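## 3. Objects in the bathroom cabinet and how they are arranged

The second part of our survey treats the small things which people keep near the washbasin, and the way they put them back after use.

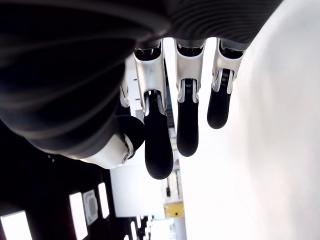
In the kitchen part (Section 2) most objects had a fixed place that all members of the household could name. In the bathroom this was less often the case. We recorded 1233 objects in 113 homes in Povville and in the neighboring district of Rothe. Of these objects, 902 stood on an open shelf or inside a cabinet with a door, and the others were on the edge of the basin, on the window sill, or in bags hanging from a hook. Objects that belong to the room itself, such as the mirror or the soap dish when it is fixed on the wall, were not included.

### 3.1 Groups of objects

We divided the objects by shape and not by purpose. In an earlier version of the list, made in March, we used purpose (teeth, hair, skin, medicine), but two persons who filled in the list for the same home often disagreed. A jar of cream, for example, can be for the skin of the hands or for the lips, and the owner does not always know. Shape gave much better agreement. The groups are:

- tubes, standing on the cap or lying flat;
- bottles with a pump or a screw cap;
- jars and low boxes;
- long thin objects (toothbrushes, combs, nail files, tweezers);
- soft objects (cotton pads, folded cloths, sponges).

Tubes were the most difficult group. A full tube and a nearly empty tube are almost two different objects. The full one stands, but the empty one bends in the middle and falls against its neighbor. Many people solve this with a cup, and then the tube shares the cup with the brushes. We coded such a tube as "in container", also when the container was meant for something else. For toothpaste the participants mostly said the brand name, and one household called every tube "the Colgate", whatever was printed on it. We wrote down the shape only.

### 3.2 Distance between objects

For every shelf we noted if there was space to take one object without touching the next one. This question depends on the hand as much as on the shelf, and we therefore asked it separately for the fingers and for the thumb. The words "fingertip" and "thumb pad" are used in this paper for the parts that carry these names on the hand in Figure 1, and "knuckle" is used for the joint directly above the fingertip. A gap was called free when a fingertip could go in on one side and the thumb pad on the other side. It was called half free when only one side was open, and closed when the object had to be pulled forward first.

Closed gaps were common on the highest shelf and behind the door hinge. Jars were often in closed gaps, because people push them back to make place for taller things. Several participants told us that they take out two or three objects to reach the one they want, and that they do not put them back in the same order. Rosemarie Harms, who visited most of the homes in Rothe, suggested to note also the height of the shelf above. This was a useful addition. A bottle with a pump may have free space at both sides and still be difficult to lift when its head is close under the next board.

### 3.3 Putting back

Each participant was asked to empty one shelf, wipe it, and fill it again in the usual way. Three habits can be separated. Some people start with the largest object at the back and work forward. Others start with the objects of daily use, which they place at the front on the opening side of the door, and distribute what remains. A third and smaller group returns the objects in the order in which they took them out, and in this group the final arrangement was the closest to the first one.

Small trays changed the result clearly. In homes with a tray (often the flat model sold under the name Donus) long thin objects were put back together in one movement. Without a tray, they were laid one after another wherever a space was left, sometimes across the top of jars. Soft objects were nearly always the last, and they were pressed into the gaps between the hard ones.

We did not ask about medicine in detail. Mandla Engelbrecht has prepared a separate list for it, and the arrangement of medicine boxes is treated in Section 4.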